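Ticket 1117
Subject: Quilt will not stay put, laundry will not stay sorted
Category: Bedroom / Linen
Opened: July 2024
Opened by: Flat 4, Mudlow Court
Priority: Low (reporter disagrees)
Status: Closed, sort of

Problem as reported

The quilt on the bed in the blue room travels. It goes on square at night and by morning one side has all of it and the other side has a corner and a grievance. A second fault, possibly related: clean clothes put down on the bed "just for a minute" end up under the quilt, and small items go missing for days. One sock was reported lost in October and is still at large.

Steps to reproduce

Make bed. Sleep in bed. Look at bed.

Environment

Double bed against the wall, cotton fitted sheet, one printed quilt bought from the Dizon clearance table because it was the last one and winter had arrived. Reporter wanted plain navy. Reporter got bears.
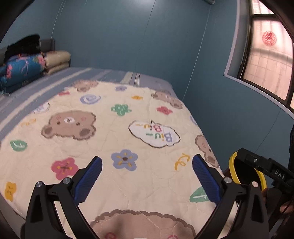
Quilt spread over the bed, bear side up. The lettering says Biu~Biu~.

First response

Asked whether the quilt was on the right way round. Reporter said it was a quilt. Explained that most doubles aren't square, and that if you put the long side across the bed you get lovely drapes on both sides and cold feet. Reporter went quiet, then came back with a tape measure and some language.

It had been on sideways. For how long was not recorded, at reporter's request.

Turned it. Overnight test: better, but still drifting left. Marked as partly fixed.

Second response

Looked at the fitted sheet next. It had come adrift at one corner and was bunching in the middle of the mattress, and everything on top was going along for the ride. The elastic was fine. The trouble was that the sheet had been put on in the usual order, meaning whichever corner was closest, then the next closest, then a wrestle with the last one until it pinged off and took a fingernail with it.

Advised doing opposite corners: top left, bottom right, then the other two. Tuck each one well under so the seam sits below the mattress edge. Reporter says this took less time than the old way and was therefore suspicious.

Also suggested sheet clips. Gillesik does a set of 4 that run under the mattress like braces on a pair of trousers. Reporter bought them, fitted two, and put the other two in the kitchen drawer with the takeaway menus. Two seems to be enough.

Overnight test: quilt moved by a hand's width. Reporter's partner claims not to have noticed any difference, having been warm the entire time.

Third response, re missing clothes

This is a process fault. The bed was being used as a bed, a folding table, a place to put the shopping, and a holding bay for anything that might be good for one more wear. Proposed the following.

1. Nothing goes on the bed until the quilt has been folded and moved to one side. It gives you a flat sheet to work on, and nothing to lose a sock under.
2. Basket goes on the floor beside the bed, never on it.
3. Small things first. Underwear, socks, anything with a strap or a tie. Jeans can look after themselves.
4. Darks that are going to the wash together stay together. Do not pull one out to check if it's navy or black. You will not be able to tell and you'll drop it.
5. Anything with straps gets fastened before washing, or goes in a mesh bag. The Ovudia bags have held up. The cheap ones came out of the machine as confetti.

Reporter objected to step 3 on the grounds that small things are boring. Noted. 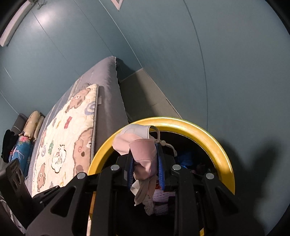
Ilham Shawky wrote underneath: We had the same fault at our place and I'd add one thing to your list. Do the straps by themselves, one item at a time, and look before you pull. I once yanked a bra out of a full basket and got two tea towels, a jumper and a pillowcase on the same hook. Also, are you washing the quilt on a full spin? Ours went lumpy down one end and I blamed the cat for a year.

Reply to Ilham: Yes, full spin. Have now dropped it to the slow one and given it a shake halfway through drying. The lumps were put down to age. Step 5 has been amended to include the words "look before you pull".

Cost to date

Sheet clips and mesh bags, both less than the replacement quilt reporter had in the online cart when this ticket was opened. The cart has been emptied. It had two quilts in it.

Outstanding

The October sock. Reporter has checked inside the pillowcases, behind the bedhead and in the leg of every pair of trackpants in the flat. A single sock did come out of the fitted sheet when the corners were redone, but it belongs to no known pair, so the count has gone the wrong way.

Plain navy quilt: request withdrawn. Reporter states the bears are "fine" and asks that this not be read out to anyone.

Closing note

Quilt steady for a fortnight. Reopen if it goes walkabout again, and please check which way round it is before lodging.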